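Demand Response in a Student Residence: Project Report

3. Method

The Jilero residence has 80 rooms on one electric meter. We asked whether moving laundry and water heating out of the evening peak would lower the building's highest hourly load. Readings were logged every 16 minutes by a Fisell meter over one term, then averaged by hour. Tank heaters were put on a timer in February. Laundry was left to the residents, who received a price signal by text message at 4 p.m.
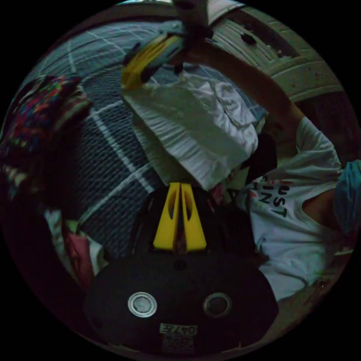
Figure 2. Two yellow fingers on a black gripper body.

4. Results

Peak load fell by 21 percent against the fall baseline. Most of the drop came from the heaters — the timer moved nearly 300 kWh a week into the hours after midnight. Laundry load moved very little. The text messages
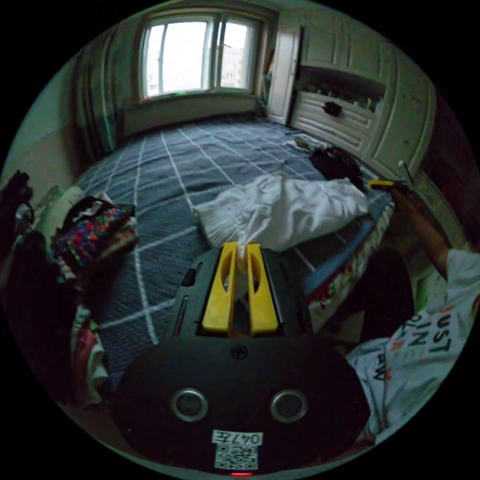
had a clear effect in the first two weeks and almost none after that. We did not correct for outdoor temperature, and a mild March probably accounts for part of the result.

5. Discussion

A draft was sent to Givum, the utility that bills the building, and to the housing office.
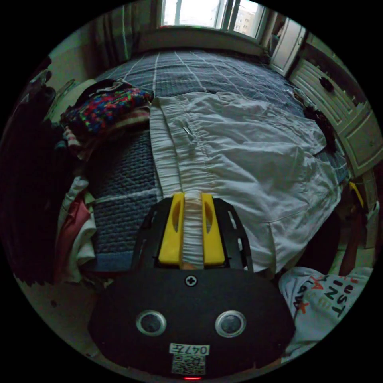
Jacquet replied that the baseline should be rebuilt from days with matching temperatures, and that the heaters and the laundry should be reported on separate circuits. The second point needs submeters, which are on order. The first is done in Appendix B.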